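Budgeting for a Hand-Held Gripper Kit

From the Semwal community handbook on small robotics, section on planning and purchasing. Main author of this entry: Carmela Tedesco.

A hand-held gripper kit is a set of one or two gripper tools that a person carries and works by hand, plus everything needed to record what the tools do and turn those recordings into something a robot arm can learn from. I've planned purchases of these for three different groups now, and I keep getting asked the same questions, so I'm writing down what I know. Other entries in this handbook cover calibration and file formats. I'm sticking to money and planning here, with a bit of grumbling about foam pads.

What you're paying for

People look at the price of the gripper and think that's the kit. On my last order, for the Utby project, the grippers came to less than half of the total! The rest went to storage, spare finger pads, mounts, a second charger, a decent case, and a whole lot of household stuff to pick up and put down.

I split a budget into four lines and I'd suggest you do the same:

Tools. The grippers themselves, with their mounts and whatever cables they need. Decide early whether you want one hand or two. A lot of everyday jobs (opening a bag, holding a box still while you fill it) really want two, and adding a second gripper later can mean a different firmware version, a different finish on the pads and a week of fiddling to get them to agree.

Consumables. Pads, screws, tape, cleaning wipes, batteries if yours are the replaceable kind. Pads wear out faster than you'd like. I order spares with the first purchase and bill them to the same line, so that they don't turn up as a surprise in month two.

Storage and computing. Drives, card readers, and either a machine of your own to process on or rented time. This is the line that grows. More on it below.

People and props. Paid hours for whoever is holding the tools, and the objects. Groups forget this one all the time, and it can be the biggest line on the sheet.

Estimating hours before you spend

Start from the task and work back to the equipment. Write down one thing you want the robot to do, time a person doing it with a gripper (or with kitchen tongs, which is how I did it before our first kit arrived), and multiply by the number of repeats you need. Then add resetting time. Resetting means putting everything back so that the next attempt can start, and for tidying jobs it often takes longer than the attempt itself.

In Utby we planned for 1213 recorded attempts across all tasks. That number came straight from the grant application and I wouldn't call it scientific, but having a fixed number made every other line easy to work out. Drives, hours, pads, all of it hangs off that one figure. We got through it in 23 working days, which was longer than I'd put in the plan, and almost all of the overrun was resetting.

Props

My favorite part, and the part where you can save real money. You don't need to buy much. Thrift stores, the back of your own closet, the junk drawer - all good. What you do want is variety in shape and stiffness, because a gripper that has only ever met blocks will have a rotten time with a necklace.

Jewelry is a great example and it costs next to nothing if you stick to costume pieces. Chains bunch up. Beaded bracelets change shape when you lift them by one side. Bangles are stiff and lie very flat, so the fingertips have to come down close to the cloth. For a sort-and-put-away task you need a handful of different pieces and one open container, and an old tin is perfect.
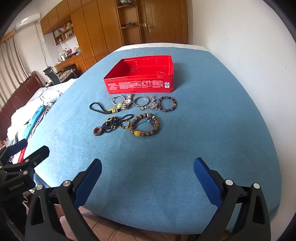

Choosing a room

You can rent a studio, and Viltemside has a nice one that I've booked twice. I still think most small groups should start in ordinary rooms in ordinary homes. The rent is low or nothing, the background is full of the kind of clutter a home robot would have to cope with anyway, and the light changes through the day. Shelves, bedding, curtains, a desk with stuff all over it: leave them be.

Costs to plan for in a home are mostly small. A plain tablecloth (matte, please, shiny ones give you glare), a power strip, maybe a lamp for late afternoons. Check the insurance if the home isn't yours. I also put a little money aside for thanking the person whose room it is, usually groceries.

Storage, the line that grows

Video is big. If each gripper has its own camera, two grippers make two streams, and you'll want at least two copies of everything. My rule is to work out the size of a single attempt from a test recording, multiply it out, double it for the backup and then add a quarter on top. The quarter is for failed attempts, which you should keep for a while before deleting. I once threw out a Saturday's worth of "bad" takes and then spent the following week wishing I had them back.

Buy the drives in one order if you can. Mixed drives of mixed ages are a pain to label and a pain to replace.

Buy, rent or borrow

Buying makes sense if you have more than one project in view. Renting suits a single push of a few weeks, though check who pays for worn pads, since rental agreements vary wildly on this. Bosivham charged us for pads by the pair and I hadn't read that page properly. Entirely my own fault, but ouch.

Borrowing from another group works better than you'd think. Get the tool a week early, record ten or so attempts and look at them on a big screen before you book anybody's time. Loose finger screws are the usual culprit when the recordings look shaky, so check those first and keep the right driver in the case.

Secondhand kits do come up for sale. Ask for the mount and the original case, and ask how many hours the fingers have done. If the seller doesn't know, price in a full set of pads.

Timing the order

I order in February when I can. Our funding year starts in spring, quotes take a while to come back, and it leaves time for a test run before people disappear for the summer. Delivery estimates for small-run hardware are optimistic, so I add 4 weeks to whatever the seller tells me and don't schedule any paid hours before then.

A contingency of ten percent has been enough on two of my three budgets. On the third I needed more, and that was storage again.

See also: Finger pads and wear; Naming your recordings; Resetting a workspace; Sample budget sheet (Utby)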